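Mikance Table Tasks: Demonstration Gathering
Second progress report to the Prurano Fund
Reporting period ending 22/03/2018

1. Scope of this report

The report covers work package 2 of the Mikance project, the gathering of human-guided demonstrations of table-top handling tasks. Work package 1 (cell installation and safety sign-off) was closed in the previous report and is mentioned only where it affects the present work. Training of the policy network falls under work package 3 and is not reported in detail.

The deliverable is D2.1, a labelled set of demonstrations with arm state, gripper state and video recorded on a common clock. The set is to be handed over in September in the format agreed with Shetty, who hold the training contract.

2. Status against plan

Cell configuration: complete.
Recording software: complete, one open fault (section 5).
Task family A, transfer of small food items between containers: in progress.
Task family B, placing and clearing of tableware: in progress.
Task family C, cloth and paper handling: started, behind plan.
Labelling: in progress, behind plan.
Handover format: draft accepted by Shetty, final version outstanding.

Family C was due to start at the beginning of the period. It was held back by 21 days while the gripper fingers were replaced. The original fingers had a flat inner face which did not hold single sheets of paper reliably, and the replacements were delivered late by the supplier. The delay does not move the handover date provided that labelling recovers as set out in section 6.

3. Working method

Each demonstration is carried out by an operator who guides the arm through the task by remote control. The operator starts the recording, performs the task once, and marks the attempt as good, failed or void. Failed attempts are kept and labelled. Void attempts (wrong start position, operator error before first contact, lost video) are discarded at the end of the shift.

Objects are moved between attempts according to a printed layout sheet. The sheet fixes which objects are on the table and leaves their exact positions to the operator within marked limits. In the first weeks the layouts were too regular, and a trial model trained by Shetty on the early data learned the bowl position in place of the bowl. Limits have since been widened and the affected recordings flagged.

Objects that play no part in a task are left on the table deliberately. Plants, packets, cloths and spare containers are included in most layouts so that the model does not depend on a clear background.
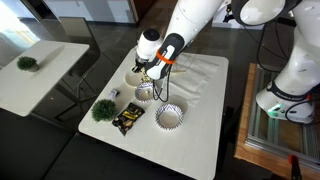 Figure 1. Family A: arm over the recessed table with patterned paper bowls.

Family A uses light containers which move when touched. This was a choice made at the proposal stage and it has raised the failure rate, mostly through the fingers catching the rim on approach. The reviewers asked in their comments on the first report whether heavier containers should be substituted. Our view is that they should not. Contact with the rim is common in the intended use, and the failed attempts show the model what a displaced container looks like. Heavier items have been added under family B as a separate condition.

Recessed tables add a further source of error. A container standing partly over a recess can tilt when pressed, and small items that miss the container may drop into the opening. Operators have been told to end the attempt when an item is lost in this way and to mark it failed, with the code L4. Items are recovered by hand with the arm stopped.

4. Data quality

Recordings are checked in two passes. The first is automatic and rejects files with missing video, a clock offset above the set limit, or joint readings outside the range of the arm. The second is a manual viewing of a sample from each shift. Seven recordings passed by the automatic check were rejected at manual viewing during the period, all for the same cause: the operator had marked the attempt as good before the item was released. The marking button is now disabled until the gripper has opened.
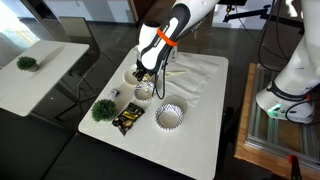 The manual viewing also showed that operators differ in how they approach a small container. Some come straight down, others come in from the side and correct late. Both are acceptable as demonstrations. Mixing them without a label is expected to give the model an average path that follows neither, so an approach field has been added to the label set. Earlier recordings are being relabelled for this field from the arm state, which does not need a person to view the video.

Agreement between labellers was poor for the start and end of the grasp phase. The definition has been changed from first visible contact to the first change in finger width after approach, taken from the gripper log. Agreement on the remaining phases was satisfactory and their definitions are unchanged.

5. Faults and open issues

5.1 Clock drift. The recording machine loses step with the arm controller during long sessions. Restarting the recorder between task blocks removes the fault for practical purposes. The supplier of the recording software, Plovon, has reproduced it and promised a correction. Until this arrives, no block is to run past its scheduled length.

5.2 Cable routing. Loose cable at the wrist limits rotation at the far side of the table. Operators work round it, and this shows in the data as a preference for one wrist direction. A tidier route has been drawn up and will be fitted at the next planned stop. Recordings made before and after the change will carry different cell version numbers.

5.3 Daylight. Exposure differs widely between morning and afternoon sessions. Blinds were considered and rejected, as the variation is useful for training. The time of day is stored with every recording.

5.4 Storage. The local disk array reached its warning level twice. Older raw video is now moved to the archive once its checksum has been confirmed.

6. Plan for the next period

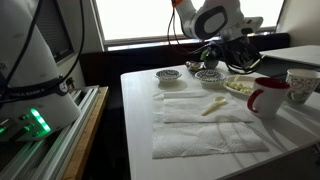
Report prepared by the Mikance project team, work package 2

Family C will take priority at the start of the period. The layouts combine folded paper towels with tableware and utensils, and the first block covers lifting an item resting on paper without dragging the sheet. Blocks on unfolding and spreading follow. Family B will continue on alternate shifts with mugs, plates and bowls.

Labelling will move from one shift to two. The second shift is covered by hours released from work package 1, and no change to the total budget is requested. A transfer between budget lines is needed and the form is attached as Annex B.

A sample set will be sent to Shetty ahead of the full handover, drawn from all three families and including failed attempts. Their loading scripts will be run on the sample and any change to the format will be fixed at that point.

7. Decisions requested

Approval of the transfer in Annex B.
Confirmation that failed attempts count towards the D2.1 total when fully labelled.
Agreement to close risk R7 (operator availability), which has had no effect in this period.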